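Hand-held grippers: questions about our collection rules

Who wrote these?
Evie Marsden drafted them in March and Rongrong Ye cut them by a third. Complaints go to either.

Do we have to follow the Urer checklist as well?
No. It runs to 70 items, and we have yet to see evidence that most of them change the data. Keep the 18 we kept.

Can we tidy the table before recording?
Leave it alone. Platov cleared every surface first and ended up with 1,800 clips of bare tabletop. Books stay where readers left them.
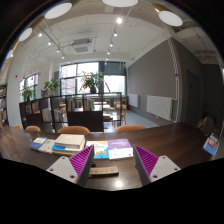 Library table, books and power strip between the fingers.

What about power strips?
Don't grasp one, plugged in or otherwise. If it sits beside your target, pick another target. "I was careful" is not a control.

Is glare on a glossy table grounds for rejecting a clip?
Only if it hides the object at the moment of contact. Vendors will tell you their software handles glare. Ask to see it.

Is 1,000 clips enough to call a site covered?
We doubt it. That number came from a Nandach slide with no source. Report how many different objects were handled and let the reader judge.

Does following these rules make us compliant with a standard?
No, and please stop writing that in proposals.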